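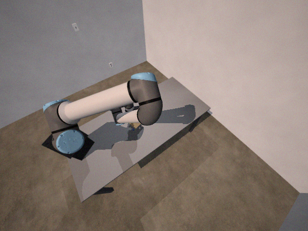 Robot arm on its table, folded

Ticket: race replays stopping early on mare profile pages
Opened by: Aurelio Tapia, Wysocka Bloodstock
Status: Solved

May 23, 2018
Hi team! Loving the new Vunder pedigree pages, the black type looks terrific. One snag: replays on our broodmare profiles stop at the 500 meter mark. Gornov's maiden win cuts out just as she gets clear, and that's the best bit!

Reply from support
Thanks Aurelio, what a lovely mare! Does it happen with every replay, or only the older ones?

Aurelio
Only races from before October. I tried 20 and 15 were fine. The other 5 all stop at the same spot, including both of Romuson's.

Reply from support
Great detail, that helped a lot! Those 5 were still linked to the short preview clips. We've pointed them to the full replays. Please reload the profile and try again.

Aurelio
Watched Gornov all the way to the line, twice! Romuson's play through too. Her yearling filly's page goes up next, so I'll open a new ticket if the dam's replay doesn't carry over.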